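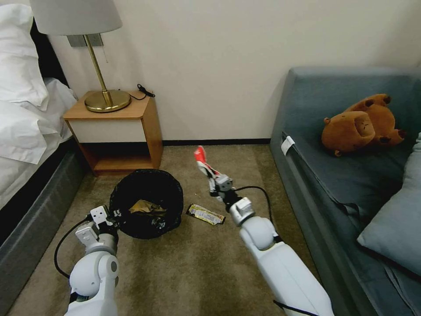 To: Dramham housing list
Subject: Re: Bins in the furnished rooms

I have done the turnovers on the Ardeleanu side for a while now, so I can answer most of this. The earlier message is quoted in pieces.

> Do we need a bin in the bedroom at all? There is already a
> big one in the kitchen, and the small ones never get emptied.

Yes, keep them. People eat on the bed and on the sofa, and they will not carry a chip bag down the hall. If the bin stands in front of the nightstand, between the bed and the sofa, most wrappers end up in it or at least next to it. When it was behind the door I was pulling them out from under the bed.

> Which bags? The last box tore.

Black ones, 2 to a bin if the box is the thin kind. Fold the edge well down over the rim all the way around. A bag that only just reaches the top slides in as soon as something heavier than paper goes on it. Zurkport sells a box that fits. I paid for 15 boxes in February and we still have plenty, so please ask me before ordering more.

> And who does the carpet?

Whoever empties the bin. Pick up the wrappers by hand first, then vacuum, because the foil ones get stuck in the hose. On the beige carpet crumbs are easy to miss near the bed where it is darker. Move the bin and do the spot under it as well.

> Should the lamps come off the nightstands for cleaning?

No. Lift, wipe, put back. Leave the cord on top at the back so it doesn't get caught in the vacuum. The lower shelf should be empty between guests, and check inside the drawer too. I found 16 candy wrappers in one last time.

The Zastance rooms have a different nightstand, without the open shelf, so skip that step over there.

Full bags go out before 4 p.m.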